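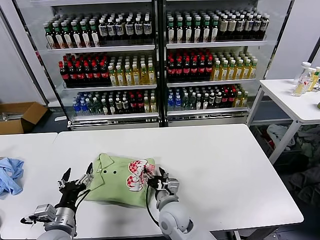
**Folding tables and drink coolers, monthly check**
Site: Brarnlow, front room
Date: 15 October 2018

**Tables**

- [x] Tops clean before garments go down
- [x] Two tables pushed together, no gap to catch cloth
- [ ] Feet level. *Main table rocks at one corner — shim ordered from Simier.*
- [x] Load label readable under the top (106 lb)

**Garments**

- [x] Printed shirts kept flat, print not creased
- [ ] Unfolded items in the bin. *Light blue piece left on the second table. Same comment in June.*
- [x] Long folds kept on the tabletop as far as possible

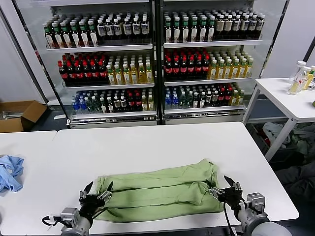 *Green cloth folded lengthwise, light blue one on the second table.*

**Coolers**

- [x] Doors close on their own
- [x] Shelves stocked in rows, labels facing out
- [ ] Clearance behind units, 600 mm wanted. *Short on the left side. Pangaribuan to move it.*
- [x] Power cords off the walkway
- [ ] Base grilles vacuumed. *Not done, no attachment on site.*

**Floor**

- [x] Walkway 1000 mm or wider at the front
- [x] Dry, no loose mats

Open items go to Sarance with the shim invoice. Recheck the table feet once the shim is in — the rest can wait for the next monthly.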